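Grade the Handover Log, Not the Demo

Our manipulation course ends the way most do. Each student team gets a few minutes in front of the class, the arms run a task, people clap, and a grade follows. I have helped teach it for two years and I think the grade is attached to the wrong thing.

Consider the two-arm handover, which every team has to complete by November. One arm picks up a part, the other takes it, and the part is set down. On demo day a team needs one clean run. A policy that succeeds a third of the time will usually give you one if you are allowed three tries. The team that spent October fixing its camera calibration and the team that got lucky receive the same mark.

The logs tell them apart. Last term Shabnam Rana's team recorded 4,000 attempts and labeled 2,815 of them as full transfers. Of the failures, 510 were early releases, where the giving gripper opened before the receiving one had closed. That count led them to a timing fault in their own code. Their demo was dull and slow, and it scored below the class average.

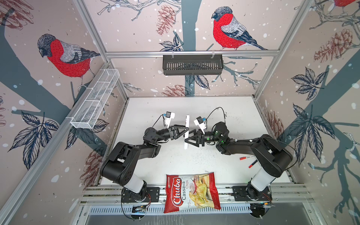 Handover is a good teaching task for exactly this reason. Both grippers hold the part for a short time, so any error in the relative position of the two bases shows up as force on the part. A single arm can hide a bad calibration for weeks. Two arms sharing one object can't.

Renato Tiongson, who runs the other section, objects that logs can be padded. He is right. A team can repeat an easy start position all night and report a fine success rate. My answer is to fix the start positions in advance, draw them at random, and require that failed attempts stay in the file. Jolien Stevens wrote a short script for this and it runs on the lab machines now.

I would keep the demo, ungraded, at the end of term. Students like it and parents come. The mark should come from the log and a two-page account of the most common failure, with the fix that was tried and the numbers before and after it.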